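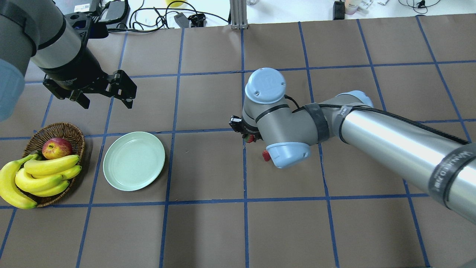

Robots Go to Work: Packing Fruit at Plarkivier

Have you ever opened a fruit box and wondered who put everything inside? At Plarkivier, a packing company in the town of Brerska, people used to do all of it by hand. On a busy day they packed 4,000 pieces of fruit – imagine picking up that many apples, bananas and strawberries!

Now robot arms are learning to help. A robot arm bends at its joints, a bit like your elbow and wrist. At the end is a gripper, which is a hand with only two fingers.

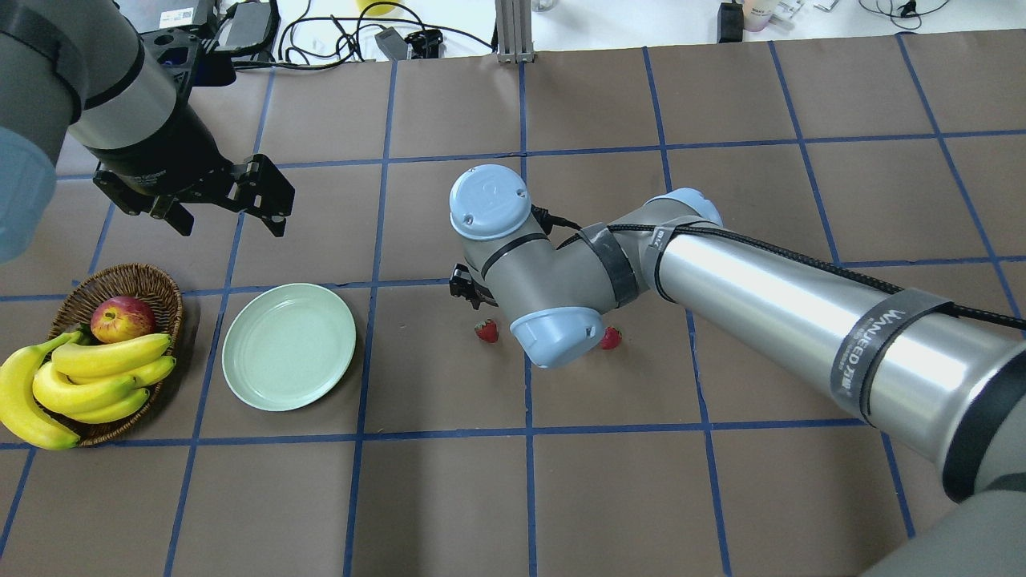
Page last changed: February

Strawberries are tricky! They are small and soft, and a robot that squeezes too hard makes jam. An apple is firmer, and bananas in a bunch are a funny shape to grab. The squares of blue tape divide the table into places, so people can say exactly where a thing is.

So what do the 27 workers do now? Some teach the robots, using a screen with buttons called a teach pendant. Others check the fruit, because people are still much better at spotting a bruise. Sore wrists are less common, but there was a lot to learn, and a few workers miss chatting over the packing table.

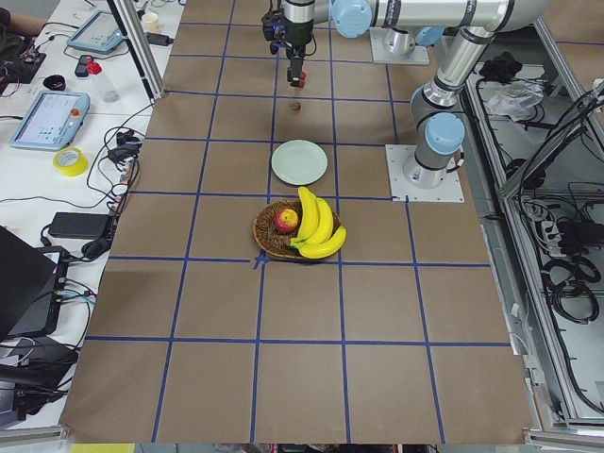 Can a robot arm decide to do a different job?

A robot arm does the job that people have set it up to do. To give it a new one, a worker has to teach it new moves and test them slowly – and there is always a red button to stop it fast.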